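Luleo shelf-picking cell at Hostalcombe: frequently asked questions

These answers cover the daily setup, cleaning and minor repair of the Luleo picker in the training shop. They are for staff who already have cell access. If your question is not covered, ask Saron Mersha or Kuo-hua Huang.

What has to be done before the first run of the day?

Check that the emergency stop is released and the floor between the table and the shelving is clear. Switch on at the base and wait for the status lamp to stop blinking. Run the homing routine from the tablet with both arms clear of the tray. Homing takes 104 seconds. Do not open the tablet menu during this time, as it cancels the routine and you will have to start again.

How often is the tray cleaned?

At the end of every shift. Use a damp cloth and the mild cleaner from the Elton cupboard. Do not use solvent or scouring pads. Light scuffs in the surface can stay. Report cracks, or any lifting of the rim, and do not tape over them.

How do I know the gripper is parked correctly?

It should be at the left rim of the tray and leave the tray surface free for goods. If it stops anywhere else after homing, repeat the routine once. If it is still out of place, go to the question on the wrist offset.

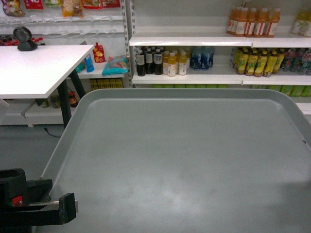
Gripper at the left rim of the tray, with the drinks shelving beyond.

Does it matter how the shelves are stocked?

Yes. Keep bottles of one kind together and bring the front row up to the shelf edge. Labels face out. The hooks on the snack wall can be left empty, but do not hang anything other than bags on them. If you change the position of a product, change it in the shelf map as well - the map does not update itself.

The gripper closes but drops the bottle. What should I check?

Start with the finger pads. Wipe them and look for wear along the inner edge. Pads are changed in pairs, never singly. After fitting a new pair, run six test picks with a full bottle at the lowest speed. If bottles still slip, check the closing force on the tablet and compare it with the value on the setup sheet.

When is the wrist offset reset?

After a collision, after any work on the wrist, or when two homing runs in a row end in the wrong place. Kwok-wai Hsiao or Szu-yu Ho must do this. The old value has to be written in the cell log before it is overwritten.

What is the service interval?

Every 800 hours of running time, shown on the second page of the tablet menu. The service covers the wrist bearings, the drive belt and all cable clips. The last one was in February. Allow a full morning, and empty the tray beforehand.

Can I move the table?

Only with the cell switched off. The table position is part of the map, so the cell must be mapped again afterwards. Keep cables away from the route of the base - a cable caught under a wheel was the cause of our last stoppage.

Where are the spare parts?

Finger pads, fuses and cable clips are in the grey drawers by the door. Belts and bearings are ordered from Sin through Edmund Kurek. Put the cell number on the request, or it will be sent back.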